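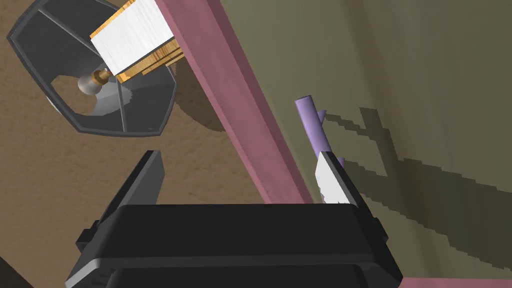
Course Handouts / Film and Media Writing / Unit 6

The star interview as a form: sourcing, excerpting and attribution

Read before the Tuesday session. Bring the Fiderwood packet.

1. Scope

This unit covers the published interview with a film performer, as it appears in fan magazines, trade papers and later in online excerpts. Reviews and obituaries are handled in Unit 7. The working definition is narrow: a text in which at least half the words are presented as the performer's own speech.

2. The three layers of text

An interview passes through three stages before a reader sees it. The session is the talk itself, recorded or noted by hand. The transcript is the written record of the session. The copy is what goes to print. Most arguments over misquotation concern the step from transcript to copy, where questions are dropped, answers are joined and the order is changed.

In the Skirkham exercise, students receive a transcript in which the performer discusses a contract dispute and, much later, a former co-star. The printed copy places the two answers side by side. Each sentence is accurate. The reader is still led to connect the co-star with the dispute. Mark every join in the copy and give the transcript line for each half.

3. Length and compression

The Skirkham transcript has 182 numbered lines. The copy uses 46 of them. Compression of this kind is normal in magazine work and is not a fault in itself. What matters is whether the lines left out change the sense of the lines kept. Qualifiers are the usual loss: "at the time," "as far as I knew," "on that picture." Check these first.

A second excerpt, made by another outlet from the printed copy, compresses again. The new editor has not seen the transcript and can't tell which joins were made earlier. 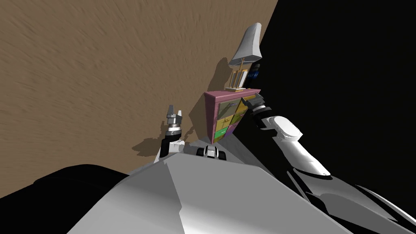
For that reason, an excerpt of an excerpt should be cited as such. Give the outlet you read, then the outlet it credits. If no credit is given, write "source not stated." Do not guess the original from the style of the writing.

4. Reported denial

A denial often carries the rumor to readers who had not heard it. Compare these two openings:

The actor denied that the shoot of Raju was halted by a quarrel.
The actor said the shoot of Raju ran to schedule.

The first repeats the claim. The second reports the same answer without it. Either may be correct, depending on whether the claim was already in wide circulation and whether the question was put in those terms. State in your notes which applies. If the question contained the claim, keep the question.

5. Who sets the terms

Interviews tied to a release are usually arranged by a publicist, who may limit the subjects, the time and the use of photographs. Agreed limits should be noted in the margin of the transcript. The Florneck papers include a one-page set of terms for a 20-minute call; read it alongside the article that resulted and list the subjects that are missing.

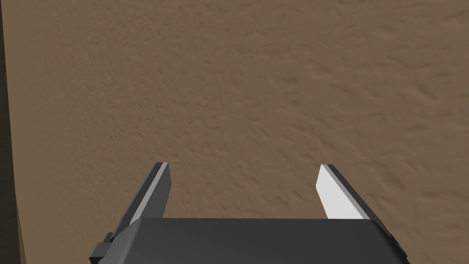
Florneck objects in the reply printed with the papers that missing subjects prove very little, as a writer may have asked and been refused, or asked and received a dull answer. The point stands. Your list should therefore have two columns, one for subjects barred by the terms and one for subjects absent for reasons unknown.

6. Written work

Part A. Annotate the Skirkham copy as described in section 2. No word limit.

Part B. Write an excerpt of 200 words from the Raju interview in the Fiderwood packet. Keep the questions. Show every cut with an ellipsis in square brackets.

Part C. In no more than 700 words, explain the cuts made in Part B. Refer to line numbers. Opinions on the performer's work are not needed and will not be graded.

Submit all parts as one file. Late work goes to the department office.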